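Lengyel Fitted Wardrobes
Questions we are asked most
Last updated 14/08/2021

Do you visit before giving a price?
Yes. You can get a rough price over the phone if you have the width and height of the space, but we do not take an order until a fitter has been to measure. The visit is free within the Hinholm and Tekgate delivery areas. Outside those, we charge for travel and take the charge off the bill if you go ahead.

What should I measure before I ring?
The width at floor level, the height from floor to ceiling, and the depth you can spare. Measure the height at both ends of the wall. Older houses often slope, and the lower of the two figures is the one that matters. Tell us as well about sockets, radiators, pipe boxing and any loft hatch.

How deep does a wardrobe need to be?
Most adult clothes on hangers need 65 cm, including the doors. If you have less than that, we can fit a rail that runs front to back, or use the space for shelves only. Shallow units work well for shoes, bedding and folded clothes.

Can you go right up to the ceiling?
Usually. Plaster ceilings are simple: we scribe a filler strip to the line of the ceiling and paint it to match. Tiled ceilings need more care, as the tiles often rest on a light grid that will not take any weight. In those rooms we fix to the wall and the floor only, and leave a small gap at the top with a loose cover strip. The tiles can then still be lifted if an electrician needs to get above them.

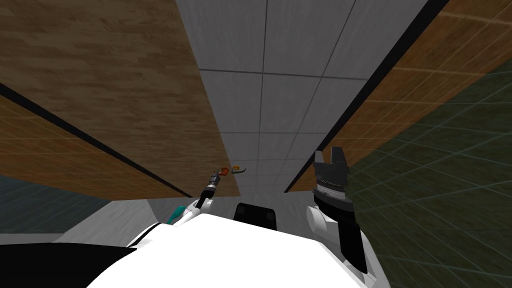
Gergely Sárközi: We had ours done under a tiled ceiling in March and the gap at the top is fine, you stop noticing it. What I would ask about is the light fitting. Ours was too close to the door and the electrician had to come back and move it, which was an extra bill on top.

Reply from Lengyel: Thank you, Gergely. Hinged doors need to clear any light that hangs down, and our fitters now check this on the measuring visit. Sliding doors avoid the problem.

Sliding doors or hinged?
Sliding doors suit rooms where the bed is close to the wardrobe. You can only get at half of the inside at one time, and the track needs a wipe with a dry cloth now and then. Hinged doors let you see everything at once and cost less to repair. They do need clear floor in front.

Which finishes do you stock?
Painted white, painted grey, light oak effect and brown walnut effect. The Nirnov range has a heavier grain and costs more. Samples can be borrowed for a week. Look at them in the room in the evening as well as by day, as the brown finishes look a good deal darker under a lamp.

Does the grain run up or across?
Up the door as standard. Across is possible on doors and end panels, but you need to tell us before the boards are cut. We try to match the grain between neighbouring doors, though we cannot promise a perfect line.

What does a basic wardrobe cost?
A two-door unit with one rail and one shelf starts at £386 fitted. The same unit delivered flat for you to put together is £292. Drawers, mirrors and inside lights are priced separately, and all prices include VAT.

How long will it take?
Allow 4 weeks from the measuring visit to fitting. The fitting itself is normally done in a day, or two days for a full wall. Orders in the Nirnov finish can take longer, and we will tell you before you pay a deposit.

What do I need to do before the fitters come?
Empty the space and take up any loose rugs. Carpet can stay down unless you have chosen sliding doors, in which case we cut a strip away for the bottom track. Please leave a clear path from the front door. If you live in a flat, let us know about the lift and any rules on parking.

Will you take the old wardrobe away?
Yes, for a fee, if it is empty. We do not take mattresses or carpet.

Can I add hooks and rails later?
Rails, yes. All our side panels are drilled for extra rails and shelves, and the parts are sold at the Tekgate shop. Hooks can be screwed to the side panels, but use short screws so that the points do not come through the other face. We advise against stick-on hooks on the painted finishes, as they tend to lift the paint when pulled off.
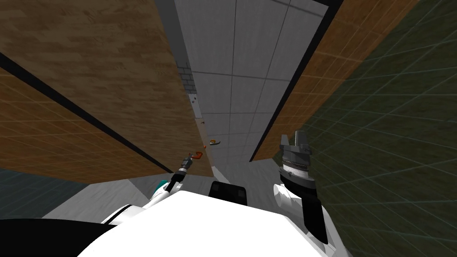
Orange hook near wood-grain panels

My door has dropped. Is that covered?
Doors often settle in the first few months. Try the hinge first: the front screw moves the door from side to side and the back screw moves it in and out. To lift the door, loosen the two plate screws, raise it a little and tighten them again. If that does not cure it, ring us. Adjustments are free in the first year.

How should I clean the panels?
A damp cloth and a drop of washing-up liquid. Dry them afterwards. Do not use cream cleaners or wax polish.

Can I cancel?
You can cancel free of charge until the boards are cut. We ring you the day before cutting to check that nothing has changed. After that the deposit is kept.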